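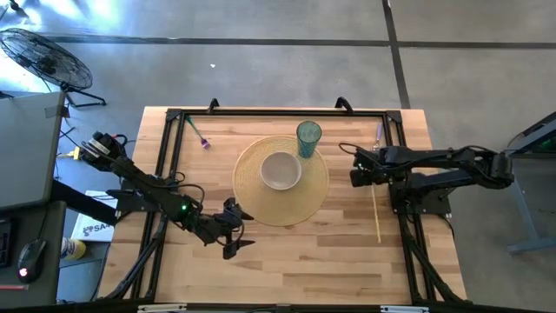
Unit 2: Ending a Model Line

Search this site Go

These notes cover how a carmaker closes out a model and what the plant, the dealers and the parts business have to do before the last unit is built. The running case is the Kendeck Illel, a small hatchback assembled at the Salivden plant.

2.1 Run-out planning

The run-out period starts when the build-out date is fixed and sent to suppliers. Kendeck set it at 13 months. During this time engineering changes are frozen except for safety and emissions items. Order codes are closed in stages, slow-selling trims first. A supplier whose tooling is used only for the old model must be told the final quantity in writing, or the carmaker may be liable for unused stock.

Final editions are normally built from existing options: a paint color, a seat fabric, a numbered badge. New tooling is rarely approved at this stage. The Illel final edition used the wheels from the top trim and a badge from Tsakiris, the existing trim supplier.

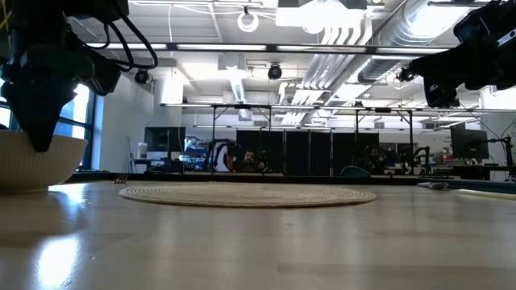 Pricing in this period follows stock. If dealer inventory rises above 50 days of supply, the carmaker either cuts the build rate or pays an incentive on each car. Cutting the rate raises the fixed cost per unit. Paying the incentive lowers resale values, and this affects leases already written. The Illel reached 41 days at its highest point and no added incentive was paid.

Terms to know: build-out date, all-time buy, balance-out, residual value.

An all-time buy is a single order placed to cover all future service demand for a part. Balance-out is the matching of remaining parts so that no part is left over when the line stops.

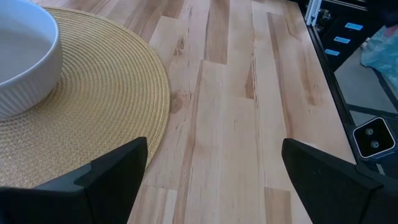
2.2 Reading and problem set

Read the Salivden plant schedule in the course packet. Work out the last order date for each Tsakiris part, allowing for transit time. Show all steps. Due in class 13th September.

Contact: Aishwarya Sastry, course office | Copyright, all rights reserved | Back to top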